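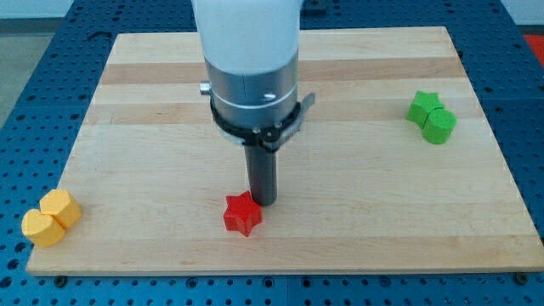 Photo: Moffat Workshop Pages

Workshop > Benches and Surfaces > Care and Cleaning

Looking After a Workbench Top

187 shares | 29 comments

A bench top takes more abuse than anything else in the shop, and most of the damage comes from small things left alone too long. Glue drips harden, a spilled can of stain soaks in, and grit gets trapped under a board and scratches both surfaces. The tips below cover wood, metal and perforated tops, and a few of them work just as well on a kitchen island or a laundry room counter.

Daily cleanup

Brush the bench before you wipe it. A damp rag on a dusty top makes paste, and the paste goes straight into screw holes and seams. An old paintbrush, 3 or 4 inches wide, gets into corners better than a bench brush does. Sweep toward yourself and into a dustpan, or hold the shop vacuum hose at the edge and sweep toward that.

Metal shavings and sawdust should be picked up separately. Put a magnet inside a plastic bag, pass it over the bench, then turn the bag inside out over the trash. The shavings drop into the bag and the magnet stays clean.

Don't blow the bench off with compressed air indoors. Most of what you move will be back on the bench by morning, and the rest will be in your eyes or in the bearings of your drill press.

Perforated tops

Tops with holes are handy for clamping but they swallow small parts. Slide a shallow tray or a cookie sheet underneath if there is clearance. If the underside is closed in, cover the section you are working on with a scrap of carpet or a silicone baking mat when you handle screws, springs or washers.

To clean the holes, use a bottle brush slightly larger than the opening. Twist it as you push. Dried glue in a hole can usually be knocked out with a dowel of the right size and a light mallet. Avoid using a screwdriver for this. It raises a burr on the rim, and the burr will mark the next piece of wood you lay over it.

Painted metal tops should be wiped with dish soap and warm water, then dried right away. Keep lacquer thinner and acetone off the paint. If the color has chipped at the edges, sand the spot lightly, wipe it down and touch it up with rust-blocking enamel. The match doesn't have to be perfect.

Use a sacrificial board

Lay a flat board on the bench for drilling, cutting, chiseling and gluing. It costs almost nothing and it saves the top. Any offcut will do as long as it is flat and thick enough not to flex. Check it by setting it on the bench and pressing each corner. If it rocks, pick another one.

Mark one side for glue and finish work and the other for cutting. Rub paste wax on the glue side. When glue drips on waxed wood it pops off with a putty knife the next day. Renew the wax every couple of months, or when drips start to stick.

To keep a board from sliding, put a piece of rubbery shelf liner under it. Two short strips hold as well as a full sheet and don't trap as much dust. For heavier work, clamp the board at two opposite corners and keep the clamp handles below the surface so you don't catch a sleeve on them.

When the cutting side gets too rough to hold a square against, plane it or sand it. After the second or third time, burn it or throw it away and start another.

Stains and spills

Oil: Cover it with plain clay cat litter or cornstarch and leave it overnight. Sweep it up and repeat if the wood is still dark. What remains can be sanded.

Wood glue: Scrape off as much as you can while it is soft. If it has already dried, lay a rag soaked in warm white vinegar over it for an hour and scrape again. Test the vinegar somewhere out of sight first.

Super glue: A little acetone on a cotton swab, on bare wood only. It will strip most finishes and can melt plastic.

Water rings: Rub with fine steel wool and mineral oil, along the grain. Wear gloves and pick up the fragments afterward, or they will rust and leave new marks.

Rust on steel: Use a gray abrasive pad and a few drops of light machine oil. Wipe dry and follow with paste wax. Don't use car wax that contains silicone, which can get on your lumber and ruin a finish later.

Rags that have been used with linseed oil or oil-based stain can catch fire on their own if they are wadded up. Spread them flat outdoors until they are stiff, or put them in a metal can full of water with a lid.

Finishing a bare wood top

Two thin coats of boiled linseed oil are enough for most shops. Wipe it on, wait 20 minutes, wipe off everything that hasn't soaked in, and leave it a day before the second coat. Hardware store brands are fine. We used Disteo oil on our own bench and the store brand on the shelf below it, and can't tell the difference after 6 years.

Skip polyurethane on a bench that gets hammered on. It makes the surface slick and it chips, and then you have to strip the whole thing to repair one corner. On a folding table that is only used for crafts or potting plants, it holds up well.

Checking for flat

Once a year, lay a long straightedge across the top in several directions and look for light underneath. July is a bad month for this if your garage is humid. A top that has cupped a little in summer will often settle down by winter, so wait before you plane it.

If the bench rocks, look at the floor before blaming the legs. Garage floors slope toward the door. Screw-in leveling feet take care of it. The Kimik feet we have turn easily by hand with the weight lifted off them, but you need a wrench otherwise.

Check the bolts at the same time. Wood shrinks and bolts loosen, and most of the wobble in an old bench comes from that. Snug them up, don't crush the wood, and use wide washers.

What to keep within reach

A putty knife, the paintbrush, paste wax and a couple of clean rags will cover nearly everything on this page. Hang them on the end of the bench. If they are in a drawer across the room they won't get used. We keep ours in a Wutow wall bin with 7 hooks along the bottom, which was meant for garden tools.

Replace the rags when they stop soaking things up. Old T-shirts work better than new shop towels, once the seams are cut off.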